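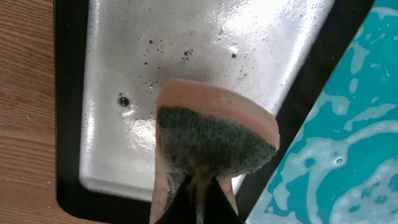
The observing field outside Westmont has no sign on the road. The woman who runs it says regulars know the gate, and newcomers get directions by email. She has been looking after the site for the Iklow astronomy club for five years, and she talked to us on a Monday afternoon while she waited for the cloud to clear.

The club started in 1985, when a group from Ogilvie drove out to see Halley's Comet.

"Most of them didn't get a great view," she says. "They liked being out there, though, and they kept coming."

Membership now stands at 62. The main telescope is a reflector the club built itself, and its most popular target is Saturn. She would like people to spend more time on the Moon.

"Everyone treats it as a nuisance because it washes out the galaxies. Look along the line between the light and dark parts and you see mountains. You can do that from a parking lot."

Her own project is variable stars. She estimates their brightness by eye, compares them with steady stars nearby and writes the number down. Her notebook is up to 2757 estimates – the first was made from her back porch in Listden.

"It's slow work. Some nights I get one star and then fog."

Asked what a beginner should buy, she says binoculars and a folding chair. She tells people to wait a year before getting a telescope, and to come to the field and try a few first.

New lights along the Westmont road have made the southern sky brighter. The club has asked the town for shields on the lamps, and she expects an answer in October.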